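Module 4: Faults in Handheld Gripper Data Collection
Handout 3. The drawer sessions

Read this before Monday's lab. Bring it with you, along with your own fault sheet from Handout 2.

1. Background

The Gralham task is a short one. The operator stands at the desk with a gripper in each hand, opens the drawer, takes out a small object, puts it on the desktop and closes the drawer. The position of each gripper is worked out from the printed marker cube mounted on it, as seen by the overhead camera. Finger opening is logged separately through the gripper cable.

In May the group recorded 644 takes of this task over two weeks. Obaidul Gazi and Yutong Yin did most of the recording. Rokeya Begum ran the processing. The policy trained on the full set was then tried on the Clonis arm pair.

2. What went wrong

On the arm pair, the right gripper reached for the drawer and stopped short. The left gripper did its part correctly. On later attempts the right gripper went past the drawer front and pressed on it from above until the force limit tripped. Ivars Mägi stopped the trial after the third trip and locked the arms out. The drawer runner was bent and had to be replaced.

The first explanation was a bad calibration on the right arm. It was checked the same afternoon and was within tolerance. Two days were then spent on the controller, which was also fine.

3. Where the fault was

Qiuyue Guo went back to the raw takes and plotted the right cube against the left. In 148 takes the right cube had turned on its mount by 5 degrees or more between the start of the session and the end. The screw at the base of the cube had worked loose. The tracker still found the markers and reported good confidence, so no take was rejected.

Note the point carefully. The confidence figure tells you how well the markers were read. It says nothing about whether the cube is still where it should be in relation to the finger. A turned cube gives a clean reading of the wrong pose.

A second fault was found in the same search. In a smaller group of takes the operator had leaned forward over the open drawer and covered one cube with a forearm. The software filled the gap by straight-line interpolation. Where the gap fell during the grasp, the recorded path went through the drawer front.

4. Safety matters

Three things from the incident report concern people as well as data.

Cables. The gripper cables run down past the hands, and there are other cables across the lab floor. During one session an operator stepped back from the desk and caught a foot. Nobody was hurt, but the gripper was pulled out of the hand. Check the floor behind you before you start, and have someone move anything you could step on.

The open drawer. It sticks out at thigh height when fully extended. Close it between takes, including when you only mean to stop for a moment.

The force limit. It was reset twice before anyone asked why it had tripped. A limit that trips goes in the log, and the arms stay off until the cause is known or the lab supervisor signs for another run.

5. Checks now in use

Before each session:
Put both grippers in the Grewal jig and record the reference pose.
Try to turn each cube by hand. If it moves, tighten it and repeat the reference.
Close both grippers fully and compare the reading with zero.

During the session:
Repeat the jig check after every 20 takes.
Mark any take in which a forearm passes over a cube.

Afterwards:
Run the final jig check before unplugging anything. If it differs from the first, hold back every take since the last good check.

After cleaning, retraining and a new runner, the pair completed 95 per cent of its trials. The remaining failures were dropped objects and are covered in Handout 4.

6. For Monday

Work in pairs. Each pair will get one session from the May set with the jig readings removed. Decide which takes you would keep and write down your grounds for each rejection. One side of A4 is enough.

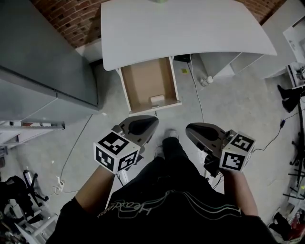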